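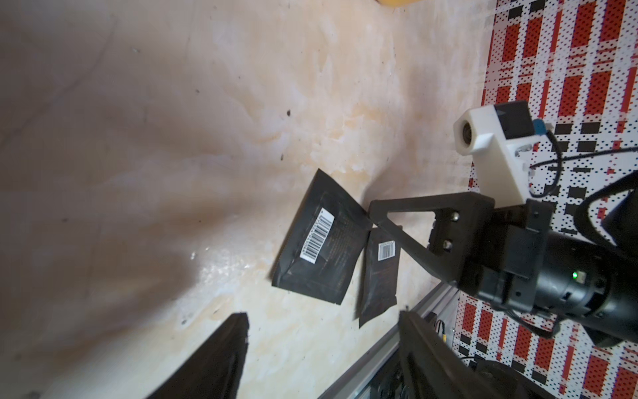
Re: Pliltura two-arm kit, is it worth the asking price?

List: small-shop-automation
Time: 9:42 pm

Replying to the message from earlier this evening, quoted in pieces below. I've trimmed the parts about shipping.

> We pack spare parts into foil pouches, mostly black, two or three
> sizes, each with a white barcode sticker. Right now two people sort
> them at a bench. The Pliltura rep says the kit will learn the job
> from demonstrations in an afternoon. The quote is for the two arms,
> the wrist cameras, the table rail and a year of the Ciner software.
> Has anyone run this on something flat and shiny?

Yes. We've had one on trial since March and pouches are what we put in front of it. My short answer is don't sign yet.

The long answer starts with the word "learn." In the Pliltura brochure it means you drive the arm through the job by hand, the software stores what the cameras and joints were doing, and later it produces something like what you did. Fine as far as it goes. What the rep leaves out is how many times you have to drive it. We recorded 100 runs, which took most of a week of somebody's time between other work, and the result was an arm that went to the right part of the table and then dithered. We kept going to 700 before it was worth writing down scores. If your rep can get there in an afternoon I would like to see the afternoon.

> He showed us a video of it picking up blocks and a sponge.

Of course he did. Everybody's arm picks up blocks and a sponge. A block has sides. A foil pouch lying on a table has an edge you could slip a business card under, if you're lucky, and when a small one is lying partly over a larger one there are two edges close together and the arm has to decide which it wants. Ours would go for the small one, catch the big one as well, and carry both over to the wrong tray looking very pleased with itself. You can teach around that by sliding the pouch to the table edge first, but then you're teaching a different job, and you start your recordings over.

> The spec sheet says the wrist camera reads barcodes "in the grasp
> pose." Is that true in practice?

Ask him to do it with your pouches under your lights. I wouldn't take the sentence on trust. The camera is close to the work, which sounds good for reading labels, but close also means the arm's own parts are in the view and so are their shadows. Our table is pale wood with stains all over it, and we had a wide dark shadow lying across half of it in a good many recordings. The small stickers were the problem. The larger label on a larger pouch did better, though when the pouch was lying at an angle the reader missed often enough that we stopped relying on it and put a plain handheld scanner at the end of the line. The handheld scanner has never once needed retraining.

I would also ask what "reads" means. In Ciner it can mean that the software has found a white rectangle and drawn a box around it. That is a different thing from giving you the number, and the demo screen looks the same either way until you ask to see the number.

> They quoted the wrist hardware as "industrial grade." What is it?

What we got was a 3D-printed camera mount, white, on a black arm, with the cable to the camera running loose in a curve. I don't object to printed parts. We print plenty of our own. I object to paying the price of machined ones, and I object more to the phrase. Look at how it's held together when you go to see one, and bring a screwdriver if they'll let you. Ask for the print file too. They told us it was "available to partners," and I never found out what you have to do to become one.

The thick cable is the other thing to check. Move the arm to the far end of its reach and watch what the cable does. Then do it again faster.

> Someone at a trade show told us Sakamoto has a similar package.

Sakamoto's is cheaper and comes with one arm. For flat pouches I think one arm and a suction cup would beat two arms with fingers, and that goes for anyone's two arms with fingers. I have not had the Sakamoto on a bench, so treat that as a guess from someone who has been annoyed by fingers for a long time. They do publish their manual where you can read it before you buy. Pliltura sends you theirs after the deposit.

Now the scores, which I promised a couple of people on this list. I ran the trial as a sorting job: one large pouch and one small pouch on the table, placed by hand and never quite the same way twice, each to go in its own tray. I counted a try as good only if the right pouch ended up in the right tray with no help from me. Out of 2098 tries I got 746 good ones. That is a bit better than one in three. Some of the bad ones were near misses, and the rep would like me to count those as "partial success." My customers don't buy partial pouches.

In fairness to the kit, a few things worked. The arms went back to their start position every time. The rail was easy to bolt on and stayed where we put it. The green light on the motor is handy when you're across the room and want to know if the thing has power. When Ciner crashed it kept the recordings, so I lost time and no data. If your parts were bottles, or boxes, or anything with some height to it, I'd expect a much better score and I might be writing a friendlier message.

> Our budget closes soon and the discount goes away if we wait.

It came back for us twice.

What I'd do in your place is put the following to them in writing and hold the deposit until you have replies:

- A day at your bench, with your pouches, recorded start to finish and nothing cut.
- The success count for that day, with every try in it, scored your way.
- What the Ciner software costs after the first year, and what still runs if you stop paying. We were told the arms will "continue to function." I asked whether that included playing back a job we had trained and got a link to a brochure.
- The price of a spare pair of gripper fingers. The tips wear, and on foil a worn tip is useless.
- Who owns your recordings. Page one of the contract says you do. Keep reading.

> Would you buy it again?

We haven't bought it the first time. The trial runs out soon and they've offered to extend it if we try the Pilleck fingertips, a soft pad that sticks on over the hard finger. I've handled a sample. It grips foil better than bare plastic when I press it with my thumb, and that's as much as I can say. My thumb also picks up pouches without it. I'll fit a set, run the same job with the same scoring, and post the number to the list whatever it comes to.

One more question for you, because it changes the sums. How fast are your two people at the bench now? I should have timed ours before the kit arrived and didn't, and I've been arguing with the rep about "savings" ever since with no figure of my own to put on the table. Time yours this week, before anyone in a polo shirt offers to do it for you.

If anybody else here has had foil work reliably with fingers of any make, please post the setup, including the failures. I have the fingertips to fit and would be glad to copy somebody before I start recording again.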